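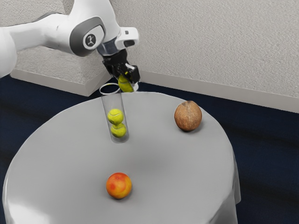

Does a larger set of simulated demonstrations make a policy more reliable at placing an object in a narrow container?

Only up to a point, and in our hands that point came earlier than the published curves had led us to expect.

4.2 How the examples were gathered

We collected 500 demonstrations of the tube task in the Vustum simulator. An operator steers the arm to a tennis ball on the table, closes the gripper, carries the ball to the mouth of a clear upright tube and lets go. A coconut and a round red-orange fruit share the tabletop as distractors (Figure 4). Hjørdis Sundqvist and Samah Lahlou did nearly all of the steering, in blocks kept short enough that neither became careless.

The usual account of such a collection stops here, with a total. We think the total tells the reader very little. An operator who has filled the same tube all afternoon settles into one approach path, and the later demonstrations then add almost nothing to the earlier ones. When we grouped our trajectories by the path of the wrist over the last stretch before release, 144 of them could not be told apart at the resolution of the policy's own action space. They are still part of the 500. Most papers we have read would report them the same way, and so, in an earlier draft, did we. 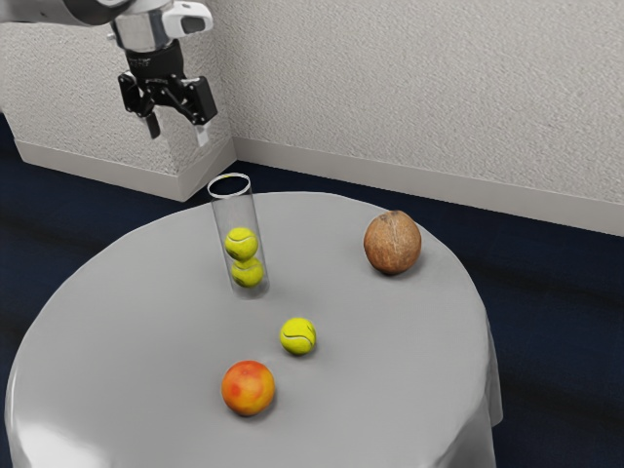
Nor does it help much to randomize the layout. The Turunen baseline draws object positions afresh for every episode, and this is often offered as proof of variety. What it varies is the start. The hard part of the task is the last short drop into the tube, and there the operator's habits take over again, whatever the table looked like beforehand. A reader shown only the spread of starting positions would come away with too kind a view of the data.

We are also wary of the success label. The simulator marks an episode as successful when the ball's center lies inside the tube volume at the last time step. Sotiris Tsakiris went through the labeled successes by eye and found cases in which the ball had touched the rim, bounced and fallen in by luck. A policy trained on these is being taught that hitting the rim is acceptable – and it learned that lesson well. We removed them, and we report results with and without them in Section 5. 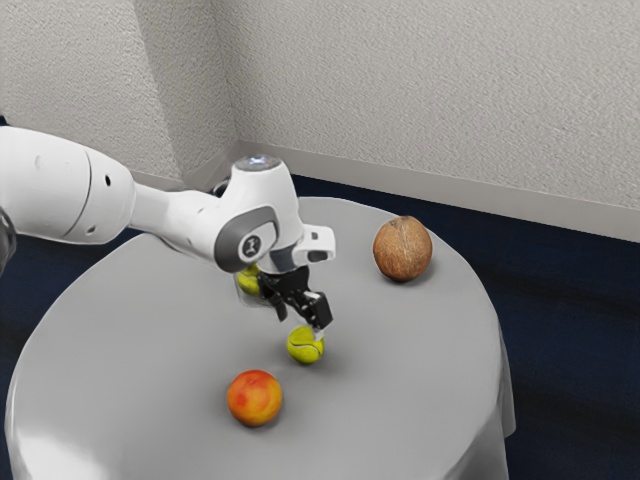 Failed attempts raise a different problem. Common practice is to delete them, which leaves a set in which the gripper never closes on air and never has to come back for a ball it pushed away. We kept 154 attempts containing a miss followed by a recovery, stored apart from the main set. Whether they help is less clear than we had hoped. They made the policy slower and somewhat less prone to giving up, and we cannot say how much of that is due to the recoveries and how much to the extra training steps.

Two limits should be kept in mind. Both operators were trained by the same person, Tuulikki Mustonen, and probably share her habits. And the contact model is a generous one: its friction settings go back to a 2011 parameter table that was never tuned for felt-covered balls. We would not expect the grasp numbers to carry over to a real arm, and we make no claim that they do.

Figure 4. Frames from the simulated tube task. First: the gripper holds a ball close to the open mouth of the tube, with two balls stacked inside. Second: the gripper is open, with a loose ball on the cloth. Third: the gripper is just above a ball on the tabletop.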